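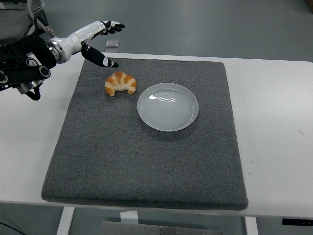

## フェルトマットに付いたクロワッサンの油分の落とし方

**Éabha Scanlon**

白いテーブルに濃い灰色のフェルトマット(厚手、角丸)を敷いています。クロワッサンを皿に載せず直接置くことが多く、バターの油染みが心配です。素材表示のタグは切ってしまい、ウールかポリエステルか不明です。洗濯機は使えますか。丸い白い皿はありますが、マットの上に皿を置く場合の跡についても知りたいです。

---

**Clillow**

素材不明なら洗濯機は避けてください。ウールの場合、縮んで戻りません。手順は次のとおりです。

1. パンくずを粘着ローラーで取る。ブラシは毛羽立つので不可。
2. 染みに重曹を振り、9時間置いて掃除機で吸う。
3. 残った場合は中性洗剤4 mlを水1 Lに溶き、布に含ませて固く絞り、叩く。こすらない。
4. 水拭き後、平干し。

霜降りの灰色は染みが目立ちにくいため、斜めから光を当てて確認すること。

---

**Mac Giolla**

うちは洗濯機で洗いましたが問題なかったです。ポリエステルでした。

---

**Nino**

上の方の例はポリエステルだから済んだ話です。裏面の端から繊維を数本抜いて水に濡らし、指で揉んで絡まって固まるようならウールの可能性が高いです。

皿の跡は、軽い皿なら一晩で戻ります。戻らなければスチームを3 cm離して当て、手で整えます。クロワッサンは皿へ。油は繊維の奥まで入ると抜けません。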